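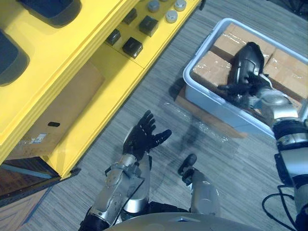
Andemum replied that the serial numbers on its side had been checked twice and that the error must lie in the Handano transfer sheet. The reply has been entered in the log.

Saturday, second count, depot spares. Ledger total 2844, shelf total 2779. Bay 561 was recounted after lunch with the same result. The Salgado consignment (195 lines) remains sealed until the armory office releases it.

To do: request the original sheet from Cevia and hold all outgoing issues until it arrives.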